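Speaker notes - fingers, cameras, controllers: what we swapped and what we kept
20 min slot. Keep water on the lectern. Skip the company slide, they've seen it.

OPEN
Hi, thanks, good turnout for a Saturday. Say the title once, move on.
Who in here has tried to get two arms to fold pants? Hands. Ok. Who got it to work twice in a row? Wait for the laugh, don't wait long.
Talk is a comparison. Two finger sets, two camera spots, two controllers. One kind of job. No new model, no new math. If they came for math they can still make the other room.

WHY CLOTHES
Blocks hide bad fingers. A block doesn't care where you pinch it. Cloth cares a lot.
Denim is the mean one. Thick at the waist, nothing at the hem. Metal button. Seams stacked on seams. Same fingers have to do all of it.
T-shirts were too easy on us, every finger set looked fine on t-shirts. Say this slowly, it's the reason for the whole comparison.

SLIDE 4 - THE SETUP
Two arms, wood table, one gripper at the waistband and one down at the hem. Same table all the way thru.
Finger set A: Zallen, flat pads. Finger set B: Nuvo, narrower, a bit of give at the tip.
Don't say which set is on in the photos, they'll start judging from the photo.

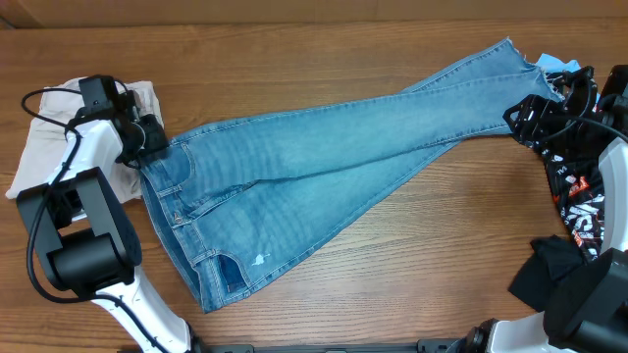 Montes wrote back on the draft: you can't compare fingers if the controller is changing too, pick one and freeze it. Fair. Read it out, then say what we did about it. Re-ran the finger test with the controller frozen on Sindivgate. Then froze the fingers and swapped controllers. Took most of June. Ranking of the fingers stayed the same, gap got smaller. Thank Montes.

NUMBERS SLIDE
1,000 grasps total. Say it, pause.
371 of them at a hem. The rest waist, pocket, side seam.
6 garments in rotation. Not enough, I know, say it before they do.
Zallen at the waist: good. Thick fabric, flat pad, lots of contact, done.
Zallen at the hem: bad. Lands on top and pushes the cloth along.
Nuvo the other way around, mostly. Gets under a thin edge, then twists when you hang weight off it.
So no winner. People hate this slide. Leave it up anyway.

CAMERAS
Started with overhead only. Looked great on the monitor. Useless for the last bit of the approach, the hand covers the thing you want to grab. Everyone who does this knows it, go quick.
Wrist view is where the hem problem makes sense. Loose threads past the stitching. Edge detector takes the fringe as the edge. So target lands too far out and you close on thread.
What we did: aim for the stitch line, not the fringe. Cheap fix. Gave us more than the finger swap did. SAY THAT TWICE.
Blur is still a problem when the arm moves fast. Shorter exposure, more light. We only did the first one.

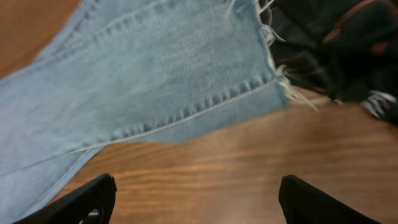

Wrist view at the hem, fingers open.

If somebody asks about depth: tried it, close range was too noisy for us, went back to color only. Don't get dragged into it. Offer to talk after.

CONTROLLERS
Sindivgate box vs our own loop. Ours is position control with a force cutoff bolted on, nothing fancy.
Sindivgate is smoother, no contest. Also slower to stop when the finger touches the table. You hear it. Do the knock on the lectern here.
Ours stops quick but it's jumpy on stiff fabric, reads the waistband as the table and quits early.
Cutoff set per region fixed some of that. Low at the hem, higher at the waist. Means you need to know wich region you're at, so you're back to the camera again.
Two arms make it worse. One pulls, the other reads the pull as contact. Had them fighting over a pant leg. We now tell each arm when the other is moving. Crude, works ok.

WAIST CASE
This is the one I want them to take home. Waistband has everything in one place: belt loop, double stitching, lining, button. Move the fingertip a little and you're pinching a totally different thing.
Flat pad that lands half on a button slips. Soft tip bends around it and holds, then lets go when you lift. Different failure, same garment on the floor.
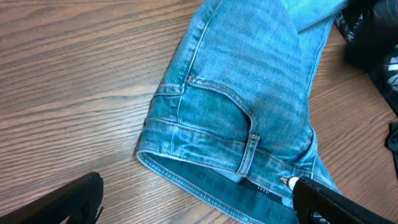

So the rule we ended up with is: look for the metal first, then plan the grasp away from it. Same idea as the hem. Most of our misses were bad targets and we blamed the fingers for weeks.
Also turn off the overhead if it disagrees with the wrist. Don't average them. We averaged them. Bad month.

WHAT I'D BUY (they will ask)
One arm with each finger set, if your job always has a waist end and a hem end. Sounds dumb, held up fine.
Spend on the wrist camera before the fingers.
Controller: whichever one you can log from. Sindivgate logs are ok now, weren't at first.

NOT DONE
Knits. Anything damp. Zippers, we pulled every zipper garment from the set, be upfront.
Wear on the Nuvo tips, they're getting shiny and I don't have a curve for it yet.

QUESTIONS
Repeat the question into the mic, forgot last time.
If no hands go up ask the back row what fingers they run.
Slides and grasp logs go up tonight, link on the last slide. Check the link works befor going on.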